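Marking out the table

Kraft paper and blue tape are cheap, and they solve most of the problems of a shared worktop

A bare tabletop gives the eye very little to go on. Put a plate down, take it away, and few people can return it to the same spot without help. Birgit Lammers, who fits out workrooms for Keltlow, has been covering tables with brown paper and taping a grid over the top for 19 years. Her method has changed little in that time.

The paper goes on first. Heavy kraft paper from a roll is preferred to sheets, as it can be pulled flat in one length and fixed under the edges of the table. Lammers leaves it unrolled overnight with the curl facing down. Wrinkles left in at this stage will lift the tape later.

The tape follows. Her choice is a low-tack paper tape in blue, which stands out against brown under most lamps and comes away without tearing the surface. She sets the outer lines with a steel rule, marks the divisions in pencil along two opposite sides, and runs each strip across in a single pull. Joins are kept to the table edge. A large table takes some 4 hours, most of it measuring.

Cell size depends on the largest thing that has to stand inside one. For tableware, the widest plate is measured and a margin added on each side. At the Ballulthorpe workroom, the first grid was laid too small and had to be lifted and redone in May.

Colour matters more than shape. Plates in plain, pale shades such as lavender or yellow separate well from brown paper. Small blocks should differ from the plate in tone where possible; a pale block on a pale plate is easily missed at arm's length. Patterned ware is best left in the cupboard.

Everything else belongs on a second surface. Ķēniņš, the Himex fitter who works with Lammers, specifies a white side table next to the papered one, for pots, power adapters and cables. He advises routing leads away from the grid, and allowing more depth than seems necessary, as side tables fill quickly.

Paper marks with use. Smudges can be left until they begin to confuse the layout. Lammers replaces the whole covering, tape included, and does not patch.
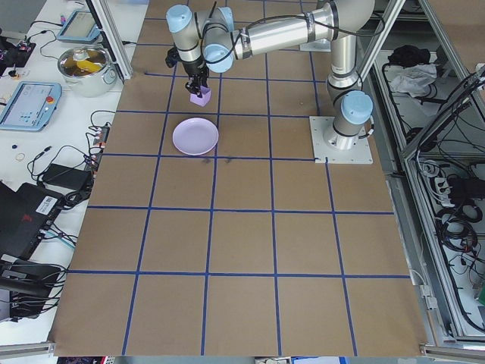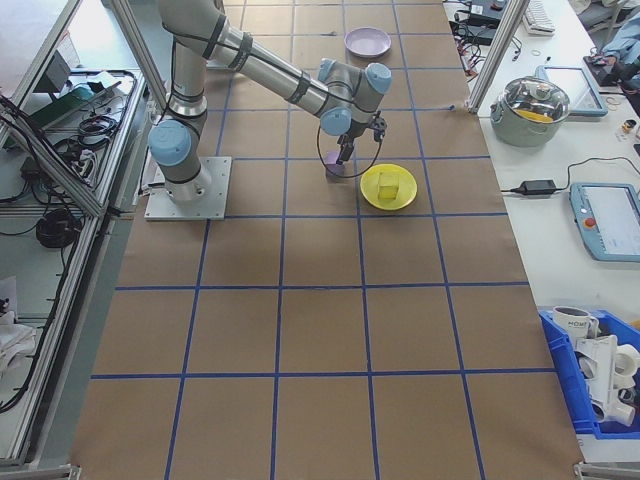 Plates and small pieces on kraft paper with a blue tape grid. The yellow plate appears in the second picture only.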